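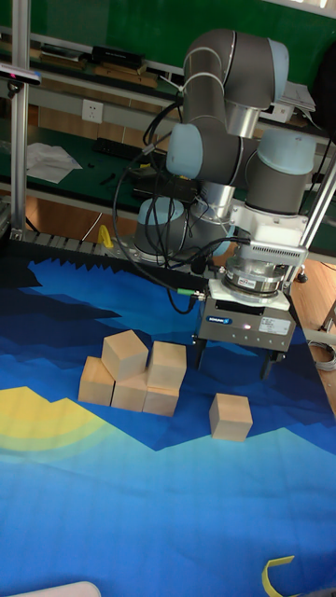 Trusberg Site - Water and Heating Group - Logbook pages

14 January 2019

Supply pressure on the ground floor dropped again overnight. The gauge in the east plant room was at its normal mark when I left on Friday and well under it when I came in at seven. No alarm in the panel history. The low limit on the Gruvent controller is still at the factory value, so it would not have tripped until the loop was nearly empty. I have raised the limit and written the new value on the inside of the panel door, next to the old one.

Walked the whole return line before breakfast. Dry at every flange I could reach. The section behind the archive shelving can't be reached without moving the shelving, and I did not move it. There is an old stain on the floor there. I drew a pencil line along its edge and will look again tomorrow.

Topped up the loop from the fill valve. Meter before filling: 2393. I let it run until the gauge came back, then closed the valve and checked it twice, as the handle on that valve turns past its stop and feels shut when it isn't. I suspect the handle more than the pipework. If the valve passes a little in one direction it may pass in the other, and the check valve behind it is the same age.

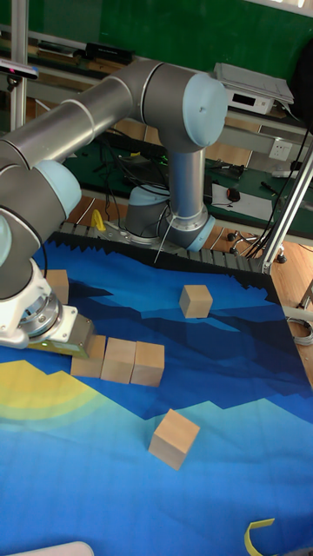 The other possibility is the expansion tank. I tapped it top to bottom and it sounded the same all the way down, which would fit a failed bladder. The Schrader valve gave a spit of water when I pressed it. That is close to proof. A tank with a failed bladder does not lose water by itself, but it lets the pressure swing, and the relief valve then lifts a little each time the boiler fires. The relief discharge goes straight to the floor drain, where it leaves no trace. Put a bucket under it at ten. At noon there was water in the bucket, not much. Poured it into the measuring jug and wrote the level on the sheet by the boiler.

Called Kincaid for a replacement tank. They have the right size in the warehouse but with the connection on the wrong side. Sternell can supply the correct one with a two-week wait. Ordered from Sternell. Until then the boiler stays on the lower setpoint and I will read the gauge morning and evening.

Afternoon was filters. The two on the north air handler were due in January and looked it. Changed both, reset the hour counter, and set the reminder for 1000 hours in place of 500 - the shorter interval was chosen when the parking lot was being repaved and there is no reason to keep it. The latch on the second filter door is bent. It closes if you lift while pushing. 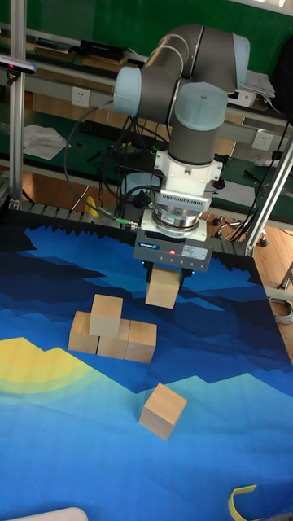 Ground floor, work table with blue mat.

Evening reading at five: gauge down by less than one division since the fill. Bucket emptied and put back. The stain behind the shelving had not passed the pencil line as far as I could see with the flashlight.

For tomorrow: gauge, bucket, a new handle for the fill valve, and the bent latch if the vise is free.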